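Collection and Storage of Used Drinks Cans at the Risulley Residence

Zorica Matić and Hüsnü Ersoy
Supervisor: Glenys Voyle

Last updated: February

Summary

The report covers a six-week trial of separate can collection at the Risulley residence, Drastcombe. Cans had previously been placed in the mixed recycling with paper, card and plastic bottles. During the trial a separate container was kept on each floor and emptied once a week. A total of 428 cans was collected, of which 17 were rejected at sorting. The main limit on the system was storage space between collections. Flattening the cans by hand press reduced the space needed but added labour and noise, and made it harder to check for liquid left inside. We recommend that separate collection continues with whole cans, and that the press is used only when the store is nearly full.

1. Background

Most drinks cans sold in Britain have a body of aluminium alloy and a lid of a slightly different alloy. The body is drawn from a flat disc and has a very thin wall. Its stiffness when full comes mainly from the internal pressure, and once opened the can is easily dented. The lid is thicker and makes up a larger share of the total mass than its size suggests.

Aluminium can be melted and reused with little loss of quality provided that it is kept apart from other materials. The energy needed to remelt scrap is a small fraction of that needed to produce new metal from ore. The practical difficulty lies at the start of the chain, where cans are mixed with wet paper, food and other metals.

At Risulley all dry recycling went into one set of wheeled bins in the yard. Ludger Hamann, the site manager, reported that loads had been refused twice in the previous term owing to liquid and food waste. A refused load is charged as general waste. Cans were not thought to be the main cause, but part-full cans wet the paper around them and so contribute.

2. Aims

The aims were to find out whether residents would use a separate container if one were provided on each floor, to measure the share of cans unfit for recycling, and to compare whole and flattened storage. We did not try to measure any change in the amount of drink bought, and the report makes no claim about this.

3. Method

3.1 Containers

One Plustel lidded container was placed in each floor kitchen, beside the existing bins. The lid has a round opening slightly wider than a standard can, which was chosen to discourage other waste. Each container was lined with a clear sack. A printed notice above it asked residents to empty cans, rinse them if possible and leave them uncrushed.

The first version of the notice used four paragraphs of text. After the first week it was replaced by a single line in large type, as residents told us that they had not read the original. The results for the first week are included in the totals.

3.2 Collection

Sacks were removed every Monday before the cleaning staff began work and carried to the store, a brick outbuilding on the north side of the yard. Each sack was tied, labelled with the floor and weighed on a hanging scale. It was then opened on a sorting table and the contents were divided into accepted and rejected cans.

A can was rejected if it held more than a small amount of liquid, if it held cigarette ends or food, or if it was steel. Steel was identified with a magnet. Steel cans are recyclable and were returned to the mixed bins, but they count as rejects here because the buyer accepts aluminium only.

3.3 Flattening

A wall-mounted hand press was lent by Sperling for the second half of the trial. Knut Sperling showed us how to mount it and advised on the height of the handle. The press flattens one can per stroke along its length. In this period, alternate sacks were flattened after sorting and the rest were stored whole. The two groups were kept in identical cages.

4. Results

4.1 Quantity and quality

The residence produced 428 cans in six weeks. The weekly number rose until the fourth week and then fell, which matches the start of the reading period when many residents were away. The ground floor gave the most cans in every week. It also has the largest kitchen and the common room, so the result cannot be put down to the behaviour of those living there.

Of the 17 rejected cans, most contained liquid. Three were steel and two held cigarette ends. None contained food. The single-line notice was in place for five of the six weeks, and we do not have enough data from the first week to say whether it made a difference to the reject rate.

4.2 Storage

A sack was considered full at 100 whole cans. Filling beyond this was possible, but the sack could not be tied securely and tended to split when lifted. Split sacks were the most frequent handling problem in the trial.

The store has space for a single row of cages once access to the water meter is kept clear. By our measurements it could hold up to 700 whole cans with the cages stacked two high. The buyer prefers a full row before sending a vehicle. At the rate seen in the trial the store would need emptying once a term.

Flattened cans took up less than half the space of whole ones. The gain was smaller than we had expected from measuring one flattened can, as flattened cans lie at odd angles and leave gaps between them.

4.3 Labour and noise

Sorting took most of the time spent in the store. Flattening roughly doubled the work for a given sack. The press was clearly audible in the ground floor rooms facing the yard, and one resident complained. We moved the work to the afternoon, after which there were no further complaints.

Small amounts of liquid were sprayed from several cans during pressing, although all had passed the sorting check. Gloves and eye protection were worn throughout. The floor below the press had to be washed after each session.

5. Discussion

The reject rate was low enough to satisfy the buyer, and there is no need for a stricter check. Weighing each sack was useful in the first weeks but could be dropped. Mass is a poor guide to the number of cans where liquid is present - a single part-full can may weigh more than several empty ones.

Can colour had no bearing on sorting. Printed coatings burn off before melting, and the buyer does not separate cans by brand or finish. Labels and tape added after manufacture are less welcome, but were too rare in our sacks to be recorded.

The trial has several weak points. It covered one building in one term. There was no count of cans in the mixed bins, so the share captured by the new containers is unknown. Residents also knew that the sacks were being examined, and may have taken more care than usual.
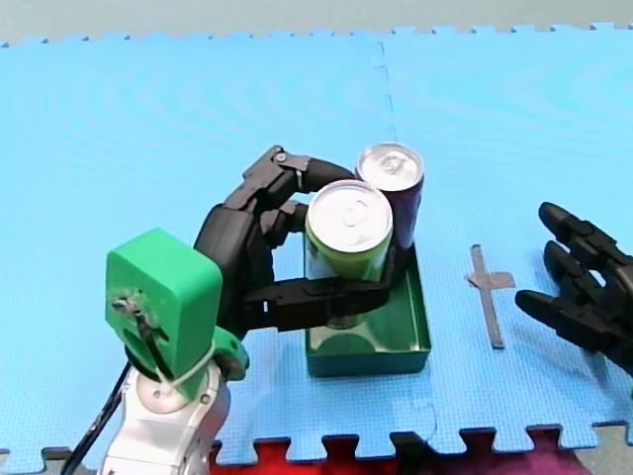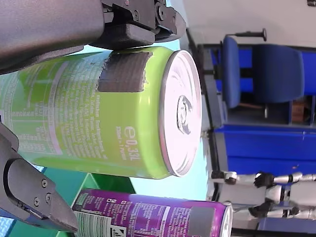 Figures 1 and 2. Drinks cans, green body.

6. Recommendations

The floor containers should be kept, with the single-line notice. Cans should be stored whole in normal use. The press should stay mounted in the store and be used when the second layer of cages is full, in the afternoon only. Sacks should be changed before they reach the 100 mark, and a heavier grade of sack should be tried.

A further project could count the cans left in the mixed bins on one floor over a full term. This would need the agreement of the cleaning staff and a covered area for sorting wet material, and the present store is too small for it.

7. Acknowledgements

We thank Glenys Voyle for her comments on two earlier drafts, Ludger Hamann for access to the yard and store, and Knut Sperling for the loan of the press.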